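This site uses cookies to remember your settings. Accept all / Manage

Week 4 handout: worktops, tables and where your elbows go

Right, last week we did storage and I promised you we'd get on to surfaces, so surfaces it is. I love this session, because everyone turns up thinking a table is a flat thing on legs and goes home cross with their own kitchen (sorry in advance).

Start with height. Most of you measured your worktops for homework and wrote the number down without standing at the thing. Go back and stand at it! Bend your arms as if you were chopping an onion. If your shoulders creep up, it's too high for you, and if your back starts to curl, it's too low. Kneading bread wants a lower surface than chopping does, and writing a shopping list wants something different again. My own worktop at home is dreadful for pastry, so I roll out on the table and have done for years.

Next, legs. I go on about legs because people forget them when they draw a plan. They draw the top, a nice neat rectangle, and then they put six chairs round it and two people end up with a leg between their knees. Draw the feet on the floor as well, in a different colour if it helps.

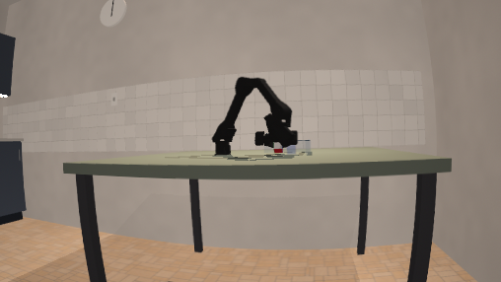

Fig. 1. Table with dark legs and a pale green top.

When you do your own drawing, do it twice, once from above and once from the side at sitting height. The side view is the one that tells you whether a chair with arms will tuck in. The Bruvari flat, which we'll come back to in week 6, had a lovely big table and four armchairs that stuck out into the walkway for good.

Now the room round the table. You want enough space behind a seated person for someone else to squeeze past with a hot dish. Pull the chair out to where a real person would sit (with a real dinner inside them) and measure from the back of it to the wall. In the Hotum plans on your sheet the gap is 46 cm, and I'd like you to tell me what you'd change. Moving the wall is not allowed. The room is 361 cm along its longer side, so you do have a bit to play with.

Colour is more a matter of taste, but pale tops bounce light about and show crumbs less than very dark ones do. Shiny ones show every fingermark. Ask for a sample and leave it by the window all day, then look again in the evening with the lamps on.

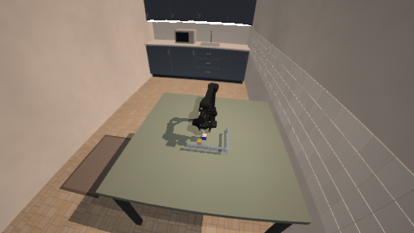

Karlijn Dewulf: I tried the elbow thing at my mum's and her worktop is miles too high for her, but she says she's used to it. Do we design for what people are used to, or for what would be better?

Great question, and I'd start by watching her cook a whole meal before touching anything. A thick chopping board makes a surface higher, so that won't help her, but a lower table nearby for the long jobs might.

For next time: finish both drawings of the Hotum room, and bring a tape measure. Irena Michalski has the spare ones if you've lost yours again.

Last updated: June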